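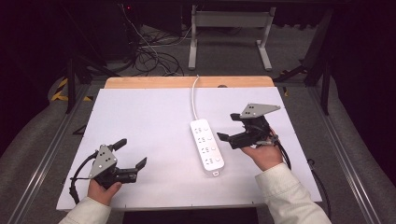 A white strip with four outlets in a row and small round switches beside them.

About Movport

Movport is a small company in Caltdale. We sell power strips, extension cords and the small parts that belong to them, and we put these things in order in other people's rooms. Offices, schools, music studios, dental practices, two bakeries. If there is a desk with too many cords below it, we have probably seen one which is worse.

We are not electricians, and we wish to say this at the beginning. Our work starts at the wall outlet and ends at the device. Everything behind the wall belongs to a licensed electrician, and when we find something behind the wall that we do not like, we write it on your report and we stop there.

How we started

The company began in 2000 as a counter in the back of Sotiropoulos Hardware in Clurnton. The counter sold light bulbs, fuses, plugs and cord by the foot. Customers came in with one question more often than any other: which strip should I buy? The shelf had a lot of strips and all of them looked the same, with the same red sticker on the front. So we began to open them, to compare them, and to keep notes in a school notebook with squared paper. The notebook is still at our office. The first page is about a strip with an outlet so tight that a lamp had to be pulled out by two persons.

When the hardware store closed, we took the counter, the notebook and most of the customers, and moved to Caltdale. The counter is now our packing table. One drawer has never closed well, and it does not close well today.

For several years we only sold. Then a school asked if we could also come and install the strips under the desks of a computer room, and we said yes before we knew how long this takes. It took the whole spring vacation. After this we learned to measure before we give a price.

What we sell

Our catalog is short, and we keep it short on purpose. We have strips with four outlets, strips with six outlets, and a long metal one for workbenches. We have extension cords in the usual lengths. We have clips, sleeves, labels, outlet covers for rooms with small children, and trays that hang under the desk.

Most of our customers choose a strip with separate switches, where every outlet can be turned off without touching the others. We recommend this type for desks. A printer that is used one time per week does not need to be on for the other days, and the person who wants to turn it off should not have to crawl under the table and guess which plug is the printer. The strip can stay on top of the desk or at the edge of it, the switches are near the hand, and the computer continues to work.

For a workshop or a kitchen we usually recommend a different model, with bigger switches that can be found by a thumb in a glove.

White is the color that we sell most. Black strips look nice in the store, but below a desk they disappear, and then someone kicks them. Some customers still prefer black for a stage or for a meeting room with a dark table, and we keep them in stock.

We do not sell strips with decorative lights, strips shaped as animals, or adapters that stack one upon another. Please do not plug one strip into a second strip. We say this to every customer, and we will say it to you also.

How we check a strip

Before a new model comes into the catalog we live with it for a while. All the models that we offer already carry a safety certification from an independent laboratory. Our own check is about daily use, and it is rather simple.

We push a plug in and pull it out 500 times, in each outlet, by hand. It is boring work and we divide it among us, usually with the radio on. We want to know if the outlet becomes loose, and if the plug still goes in straight.

We look at the distance between the outlets. Many chargers are wide, and on a badly planned strip one charger covers the neighbor outlet. We have a box of old chargers, the fattest that we could find, and we try them side by side.

We lay the strip flat on a table and press every switch with one finger. A good strip stays in its place. A light one walks away from the finger, and then it needs screws or tape, and the customer should know this before buying.

We look at where the cord goes out. If it goes out at the end, the strip can lie in line along the back of the desk and the cord does not make a corner. If it goes out at the side, it may be better for a narrow shelf. Neither is wrong, but it is annoying to discover it at home.

And we read the small sheet in the package. If we cannot understand it, we write our own and put it in the box. English is a second language for more than half of our team, so we are perhaps good judges of a confusing sheet.

How a cord visit goes

A cord visit is the service for which people know us now. We come to your office, usually at 7 in the morning before the others arrive, and we do one room at a time.

First we unplug nothing. We follow each cord with the hand from the device to the wall and put a paper label on both ends. This part takes the longest, and there are always cords which go nowhere. We put them in a bag, and the bag stays with you. Please keep it for a month before you throw it away — sometimes a cord that goes nowhere is the charger of somebody who is on vacation.

Then we turn off what you allow us to turn off, clean the dust, and place the new strips. We prefer to keep them away from the floor, where the mop goes. Long cords are folded in a loose loop and never wound tightly. Network cables go on one side and power on the other side. At the end you receive a drawing of the room with every outlet on it, made by pencil and then scanned. Customers have asked for a computer drawing instead. We tried, and the pencil is still faster to correct.

A normal office room needs one morning. A room with a server closet needs two, and we like to have your technical person near us.

Who we are

We are a team of six. Two of us go to the visits, one does the purchasing, one writes the drawings and the sheets, and the rest of us pack the orders and answer the phone. In March, when the schools order for the summer, everyone packs.

Several of us came to this country as adults, from places where the outlets have another shape. We remember well the first week with a suitcase full of plugs that fit nothing. For this reason we keep a shelf with travel adapters at the front of the office, and we lend them to newcomers in Caltdale without charge. Bring it back when you can.

Old strips and cords

If you order from us you can send back your old strips in the same box. The cords that are cut or hot-smelling we do not repair, we send them to a metal recycler. Good cord from strips with a broken case is used in our cord-wrapping classes, where it will never again be connected to the wall. The classes are free, they last almost one hour, and children from 8 years can come with an adult. You take home the loop you have made.

Visit us

The office in Caltdale is open for pick-up from 9 in the morning until 4 in the afternoon. The entrance is from the parking lot, by the green door. There is a bell, please ring it long, the packing table is far in the back. We no longer have a counter in Clurnton, but we deliver there every week, and orders from Clurnton have no delivery fee.

If you are not sure what you need, send us a photo of the space under your desk. Do not clean it first.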